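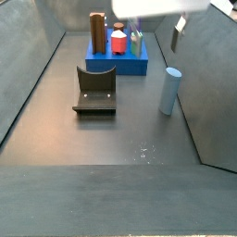 Trornthorpe Herbarium Releases Revised Identification Key to Regional Grasses

TRORNTHORPE — The Trornthorpe Herbarium has released a revised identification key to the grasses of the Stustis basin. The key covers 200 native and naturalized species and replaces the previous edition in full. It is available in print and as a searchable file from March.

The revision is based on 1,063 pressed specimens held in the herbarium's main collection. Each sheet was re-examined under magnification, and spikelet, glume and lemma measurements were taken again where the original label gave only a single value. Measurements in the new key are stated as ranges. Extreme values appear in parentheses.

Changes in the revised edition

The first division in the key no longer depends on whether a plant is annual or perennial. That character is often missing from specimens collected without roots, and users of the earlier edition reported that they could not get past the opening couplet. The new first division uses ligule type: membranous, a fringe of hairs, or absent. Inflorescence structure is used second.

Names have been updated for 40 species. Former names are kept as synonyms in the index and under each species entry. Four species are recorded from the basin for the first time, all of them from disturbed ground along roads and irrigation ditches. Two of the four set seed freely and should be regarded as established.

Species entries follow a fixed order: habit, stem, leaf, inflorescence, spikelet, floret, habitat, elevation and flowering period. Chromosome counts are given only where a voucher specimen exists. Distribution is given by drainage, with county names added for the lowland species.

"Most errors in grass identification come from the lower glume," said Alasdair Nisbet, curator of the herbarium and editor of the key. "It is short in several genera and gets overlooked or broken off. We have added a line drawing wherever a couplet depends on it, and the couplet now gives a second character to check against."

Sterile material

A separate vegetative key is included for plants without flowers or fruit. It uses leaf-blade width, sheath margins, ligule length and the presence of rhizomes or stolons. The vegetative key reaches species in most genera. In the remainder it stops at genus, and the text says so at that point.

Testing

Draft versions were tested on fresh material from the Vashisht meadows and on dried material from the Presivden reserve. Couplets that gave inconsistent results were rewritten or moved. The couplets separating the mat-forming species of saline flats went through the most changes — leaf width proved too variable with moisture and has been dropped in favor of lemma keel hairs and anther length.

Availability

The printed key is spiral bound and sized for field use. The searchable file carries the same text and drawings, with a glossary linked from each technical term. Corrections should be sent to the herbarium with the couplet number and, where possible, a pressed specimen showing mature spikelets and the base of the plant.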